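### 3.2 Setting and participants

The study drew on residential silent retreats held at two centers, Tembridge and Skimthorpe. Both follow a secular program: sitting and walking periods alternate from early morning to evening, with one talk a day and no chanting or ritual. Participants kept silence outside short interviews with a teacher, and phones were handed in on arrival.

Written diaries came from 12 people who attended full retreats at one of the two centers. A larger set of 3,076 short entries was taken from the Nirna journaling archive, of which 1,552 mentioned a retreat directly. The remaining entries were used only to check the coding scheme.

**Figure 2.** Bedroom interior.
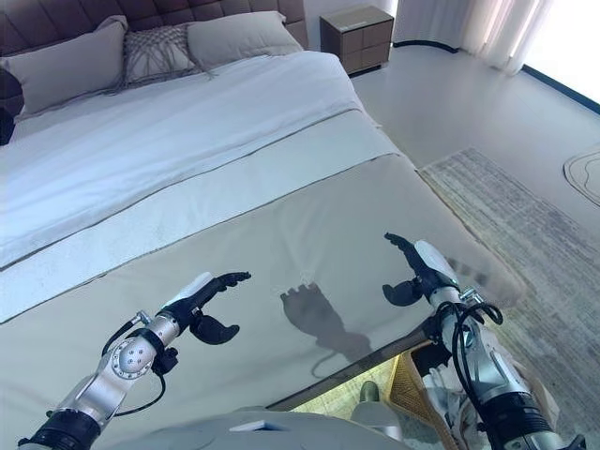

### 3.3 Coding of diary entries

Entries were read in full by A-yeong Han and Anas El Fassi, working separately. Each passage was given one main code, such as restlessness, boredom, ease, grief or attention to the body. We followed Tuominen in treating boredom as a code of its own. Earlier drafts of our scheme had placed it under restlessness, and this hid a good deal of what people wrote on the second and third days.

Where the two readers disagreed, the passage was discussed and the code settled by agreement. Most disputes concerned ease - a word that several diarists used for sleepiness as well as for calm.
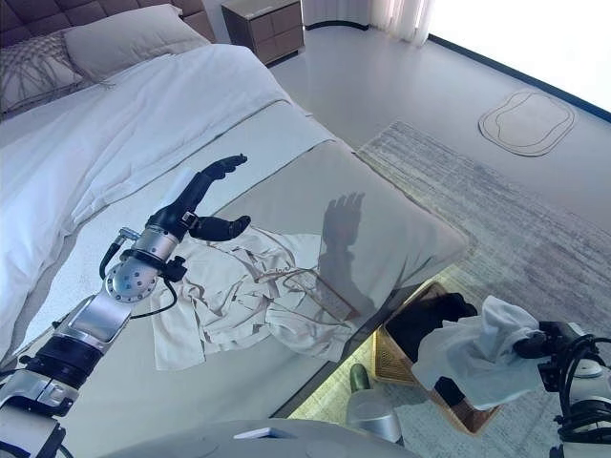 Passages that described a talk or quoted a teacher were set aside. They told us what had been taught, while our interest was in how people spent the hours between sittings. We kept passages on meals, walks and rest periods even when they made no mention of meditation. One diarist gave nearly a page to washing a bowl, and this was coded as attention to the body.

### 3.4 Follow-up letters

Diarists were invited to write one letter after returning home. No questions were set. The letters varied in length and some dealt mainly with work or family. An excerpt is given in full below, with personal details removed. 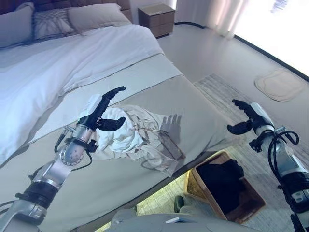
*Skimthorpe, June*

"I sit most mornings, though for less time than I had planned. The silence was easier than coming back to talk. For the first week I found I was answering people late, and my sister asked if I was angry with her. I was not. I had got used to waiting before I spoke - and I still do it on the phone."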